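August, late

Got home from the field after nine. Legs are fine, right shoulder is sore in the same place as last week, on the back side under the blade. Iced it for as long as I could stand and then ate cold pasta over the sink.

We lost to Clumwood 7 to 2. It was closer than that until the sixth. I started and went four innings, gave up two runs, one of them on a passed ball that I won't put on Brayden because I crossed him up. He called for the change and I threw the fastball. He came out and asked if I could see his fingers and I said yes, and I could, I just had the old signs in my head. We switched the signs after the Moges series and I still have to think about it with a runner on second. Everybody else seems to have it down.

Their leadoff hitter is a problem. He fouled off five or six pitches in the first and then slapped one through the left side, and in the third he did the same thing again to the other side. I don't have anything he swings through. Trudy wants me to start him with the curve next time and see if he'll chase it. I said I don't trust the curve for a strike yet, and she said it doesn't have to be a strike. Fair enough. I'll throw twenty of them in the bullpen tomorrow and write down where they go.

Thịnh came in for the fifth and looked good, then walked the bases full in the sixth and that was most of the scoring. He wouldn't talk on the bench afterward. I sat next to him for an inning and didn't say much either. When I had my bad one in June all I wanted was for people to leave me alone, but I also remember who came and sat down, so I sat down.

At the plate we did nothing. Joni had two of our four hits, both doubles, and drove in the two runs. He's been taking extra swings in the cage before school lets the rest of us in, and it shows. Tudor lined out twice to the shortstop, hard both times. I told him he'd get those back and he said that isn't how it works. He's probably right.

Read the email about the fall team again. The tryout is at the Wokden complex, two mornings, and the fee is 530 if you make it, with 200 of that due up front to hold the spot. Mom says we can do it if I put in the 200 out of what I earned mowing. I have it, but then I can't get the new glove until spring. The old one is holding together. I relaced the web in July and it's still tight, and the pocket is the way I like it. So the glove can wait.

What I haven't decided is whether my arm should be pitching in the fall at all. Trudy thinks I should tell them I'm an outfielder for now and keep the pitching to bullpens until the winter. I don't love it. I've pitched since I was ten and I don't hit well enough to make a team just on that. But I threw a lot this summer, and the shoulder has been like this three starts running. I could ask if they'd let me try out at both and not throw off the mound until later. I'll write to the coach there and ask. It has to be a short email or I'll never send it.

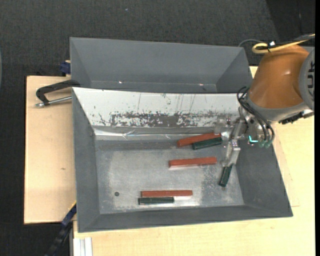 Gray metal bin with the red and green bars in it.

Things to do before the next game:

Twenty curves, flat ground first and then the mound if it doesn't hurt.
Go over the signs with Brayden, only the runner-on-second ones.
Band work, both arms, even though I hate it.
Wash the gray pants. The left knee is still orange from sliding at Moges.
Email about the tryout.

It rained a little on the drive home and Dad had the late game on the radio with the sound low. We didn't talk about ours until we were almost in the driveway, and then he asked about the passed ball and I told him about the signs. He said he figured it was something like that.

Practice is at four tomorrow. Going to bed - the shoulder feels better on my left side with the extra pillow.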